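Suvine capture kit on trial – acceptance checklist with comments
Site: Fekstead, open office floor, sink station
Supplier: Jedance
Checked on: Thursday, before the first shift

1. Marker cubes firmly fixed on both gloves
OK. The left one had a little play. I tightened it and checked again after 30 minutes of use.

2. Marker faces clean and readable
OK. Wipe with a dry cloth only, the print does not like alcohol.

3. Glove fingertips
Comment: please look at them each morning. Change the pair when the fabric becomes thin, also if only one glove is bad.

4. Hand-held gripper closes evenly
OK. Closed 162 times in the test without sticking.

5. Cables and power strip
NOT OK. Cables are lying on the walking way between the table and the sink. Jedance must supply a cable cover or a longer lead from the wall side. Open point.

6. Electrical parts near water
Keep 700 mm from the sink to any powered unit. The power strip stays away from the counter. Accepted with this condition.

7. Chest strap and backpack strap
OK. Buckle opens with one hand. The strap should not press on the neck.

8. Software Wan starts and finds all devices
OK at second try. The first time it found only 2 – restart solved it.

Station check, cloth task at the counter:

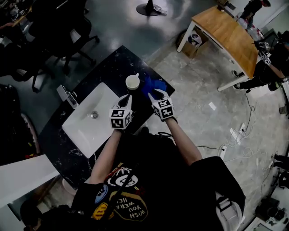

Gloves at the sink counter
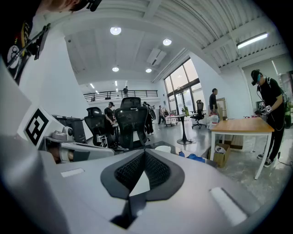

Gripper side, towards the windows

Can the kit be used before point 5 is closed?
Only for short trials, with a second person watching the cables. Regular shifts start after the cover is installed and this list is signed again.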